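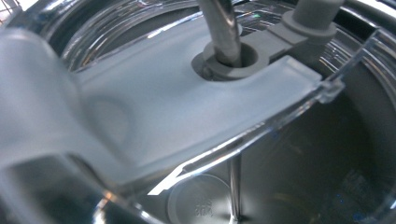
*A frosted plastic arm reaches across a clear bowl. A metal shaft runs down through the gray collar.*

## A Morning at the Triltville Open Day

Every March, the Romside workshop in Triltville opens its doors to families and school classes. This year 267 people came. They walked through the building, watched machines at work, and asked the people who work there a lot of questions.

Romside teaches robots to do small jobs with their hands. Most of these jobs are easy for you. You can take a lid off a jar or put a cup on a shelf without thinking much about it. A robot has to learn every part of the job, and that takes a long time.

### What is a gripper?

A gripper is a robot's hand. Many grippers have only two fingers. They open and close like the tongs you use to pick up salad.

At Romside, people often hold the gripper themselves. It has a handle, and a small camera is attached to it. The person does a job with the gripper, and the camera records what happens. Later, a computer studies the recordings. It looks for patterns, such as how close the gripper should be before the fingers start to close.

### Why use clear plastic?

Look at the photo at the top of the page. The bowl is made of clear plastic, and you can see shapes through its walls. There are bright spots and streaks on it too. Those are reflections.

Your eyes and brain are good at sorting this out. You know that a shiny streak on a bowl is just light. A computer doesn't know that at first. It may mistake a reflection for the edge of something. It may also miss a clear wall because it sees the things behind it.

Steel can be tricky in the same way. The steel under the arm is gray and soft-looking in some places and much darker in others, but it is all metal. The computer needs many recordings before it can deal with clear and shiny things.

### The demonstration

The demonstration began at 11 o'clock. Benito Mateos, an engineer at Romside, used a practice gripper called Broma. First he picked up a sponge. Then he picked up a plastic cup and set it down on a paper circle.

After that, children took turns. Each person had 2 minutes. A boy named Casado got his cup onto the circle on the second try. Several people squeezed too hard and the cup popped out sideways. Mr. Mateos told them to move slowly and stop for a moment before closing the fingers.

### Questions children asked

**Does the robot get tired?**
No, but its parts wear out. The rubber on the fingertips has to be changed.

**How many times do you have to show it a job?**
It depends on the job. For the cup, the team made more than 6 hours of recordings.

**Can it feel things?**
Broma can't. Some other grippers have sensors that measure how hard they are pressing.

### Try it at home

You will need kitchen tongs, a plastic cup, and a sheet of paper.

1. Draw a circle on the paper, a little bigger than the bottom of the cup.
2. Put the cup on the table next to the paper.
3. Close one eye. Pick up the cup with the tongs and set it in the circle.
4. Try again with both eyes open.

Write down which way was easier. Then try it with a clear cup and see if anything changes.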